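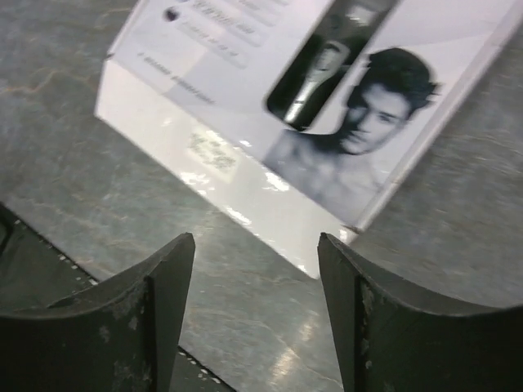
Homedell stone yard: what the open day showed, and what it didn't

I have been to enough supplier open days to know that the coffee is better than the answers. Homedell's was in January, which is a brave month to ask people to stand in a stone yard, and I went because two clients had asked me within a week whether they should have marble in their kitchens. My usual reply is no. I thought I should at least hear the other side.

The yard is out past the rail depot, behind a tire place, and the sign faces the wrong way if you come from town. I drove past it and had to turn around at the feed store. Doors opened at 10 a.m. and by half past the lot was full, mostly couples with phone photos of their kitchens and a handful of fitters who had come for the offcut sale.

Asnakech Abera led our group. She runs the cutting floor and was easily the best thing about the morning. She answered what she was asked, and when she didn't know, she said so. The sales staff could learn from it.

The slab hall

Slabs stand on edge on A-frames, sorted by color and not by price, so you fall for something before you find out what it costs. I asked where the price list was. It was "being updated." It was being updated at the last open day I went to, at a different yard, and I expect it always will be.

The slab they were pushing is sold under the name Otard, a white marble with gray veining. It is handsome stone. It was also lit from above by a row of spots that your kitchen does not have. I asked if we could see a piece outdoors, and Abera had one carried to the loading door. In flat winter light the white turned a good deal creamier, and a woman who had been ready to sign wanted to think about it. I would make that trip to the door with any slab, at any yard.

The second one, Ustum, is darker and busier, and costs less. I liked it more. The salesman steered us past it twice.

The cutting floor

We got earplugs and safety glasses and a yellow line to stand behind. The bridge saw was running through a slab under water, and it is slow, wet, dull work to watch for more than a minute. Abera was good on the boring parts: how the veins are matched at a corner, why a sink cutout is the likeliest place for a crack, and how much stone goes in the skip on an L-shaped counter. You pay for that stone too, by the way. It was not in the brochure.

She also said she would not put polished marble beside her own stove. Honed, maybe. The salesman was at the other end of the floor at the time.

The stain demonstration

This was the part I had come for. A table had been set up with sealed and unsealed samples, and a man from Xu, the sealer firm, put out lemon juice, red wine and coffee. After ten minutes he wiped them off and the sealed pieces looked fine. Well, they would. Dinner parties go on longer than ten minutes, and most people do not stand next to the counter with a cloth. I asked what the sealer does about etching – the dull mark that acid leaves, as opposed to a stain – and he moved on to the warranty. A sealer slows down staining. It won't stop lemon juice from dulling a polish, and I wish somebody would print that on the bottle.

The raffle and the offer

Everyone got a raffle ticket. Mine was 3347, which suggests either a very long roll or a very optimistic printer. The prize was a cheese board. I did not win it.

The open day offer was $100 off templating, good only if you left a deposit before closing. I have never seen a reason to choose a counter in an afternoon, and a discount with a clock on it makes me check the rest of the quote harder. Offcuts were $70 apiece whatever the size, so the fitters had taken the big ones before I had my coat off.

Would I go back? For the cutting floor, yes, and ask for Abera. Take a cabinet door and a floor sample with you, have the slab carried outside, and get the waste and the cutouts itemized in writing. My two clients have been told the same thing. One is now looking at Ustum, honed, and the other has gone off stone altogether and wants maple.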